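Home Stories Serials Submit About

The Second Gripper
by Fiona Baird
Tuesday

Skoverstead had sent two grippers and one invoice, and Savvas was expected to say by four which of them deserved the arm.

The first, the Kustance, had spent the morning on the fork. It approached the fork beautifully. It closed on the tablecloth beside it with great tenderness and lifted that instead.

"Put down 'gentle'," said Angeliki, who had the spreadsheet.

"It missed."

"Gently."

They bolted on the other one after lunch. It had short fingers and came with a manual of 294 pages, most of them warnings. Yutong read out the warnings while Savvas put everything back on the black cloth.

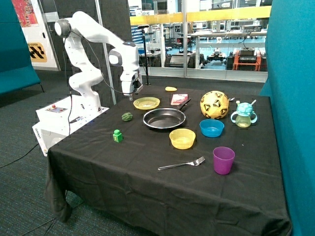 Second gripper, first attempt: the yellow plate.

"Plate," said Savvas, and pressed the key.

The fingers came down, considered the rim, and took it. The plate rose a hand's width and stayed there. They all waited for it to fall, Angeliki with her pen ready.

"Well, that's annoying," said Yutong. "I've written up the Kustance as the winner."

"Why?"

"It's cheaper, and Osman likes the box."

Savvas looked at the plate, still up there, perfectly level. He asked whether it could be taught to let go.

"Page 212," said Yutong, and began turning.

Last updated in December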